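My day with a robot that tidies bedrooms

Do you like tidying your bedroom? I don't, and I'm a grown-up! So when I heard that a place called Saklow was opening its doors in August so people could come and see robots doing housework, I was on the bus before I'd finished my toast.

Saklow is a big building full of pretend rooms. There's a pretend kitchen, a pretend shop and a pretend hotel bedroom, and the robots practise in all of them. My favourite was the bedroom, so that's the one I'm going to tell you about.

Meeting Jirkel

The robot in the bedroom is called Jirkel. It has two arms, two hands, two legs and a lot of cables. The person who looks after it is Anum Bajwa, and she let me ask as many questions as I liked (I had quite a few).

My first one was: why practise in a bedroom? Anum told me that bedrooms are surprisingly hard for robots. In a factory, everything is in the same place every day. In a bedroom, somebody drops a T-shirt here and a sock there, and tomorrow it's all different. A robot has to look first and then work out what to do.

What is so hard about a cloth?

Try this at home. Put a cup on the table and pick it up. Now drop a tea towel next to it and pick that up. Easy, both times? You've got a very clever brain and very clever fingers!

For a robot, the cup is the simple one. A cup stays cup-shaped wherever you put it. A cloth can be flat, or scrunched, or folded over itself, or hanging off something, and every single time it looks like a new thing. Where does it start? Which bit should you grab? If you pinch it in the wrong place you might only get a corner, and the rest trails along behind.

That's why Jirkel practises with cloths again and again. Anum's team had set a target of 1000 goes at the tidying job, and when I arrived they had done 173. I said that sounded like a long way to go. She laughed and said she had packed plenty of sandwiches.

How does it know where its hands are?

You can shut your eyes and touch your nose (go on, try it). Your body tells your brain where your arm is. Jirkel has sensors in its joints that do a similar job. They measure how far each joint has bent, and a computer turns all those measurements into "my hand is over here".

It has a camera too, up in its head, so it looks down on the job the way you look down at your own hands when you tie your laces. Anum showed me the camera's view on a big screen at the side of the room. I loved that! It was like borrowing somebody else's eyes. Shadows can be a nuisance, she said, because a dark shape on a shiny surface might be a real thing or might be nothing at all, and the robot has to learn the difference.

Do robots get bored?

I asked this one for you, because I knew you'd want to know. The answer is no. Jirkel doesn't feel bored or tired or grumpy. It does need electricity, and sometimes a part has to be checked, but it will never stamp its foot and say it isn't fair.

It is slow, though. I watched it for ages and I was itching to jump over the rope and do it myself. Moving slowly is safer while it's learning, and it gives Anum time to press the big stop button if she needs to.

Can I have one?

Not yet, I'm afraid. I asked! Jirkel is for learning with, and there's plenty more to work out before a robot like this could come and live in your house. For now you'll have to pick up your own socks, and so will I.

If your class would like to visit, ask your teacher to get in touch with Saklow. There's room for 200 visitors at each open day, and you get to choose a question to put on the question wall. Mine was "Can it find the other sock?"
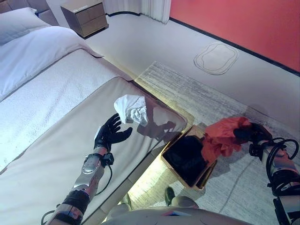
Jirkel's view of the job: a red cloth held over the basket, and a white one on the bench by its other hand.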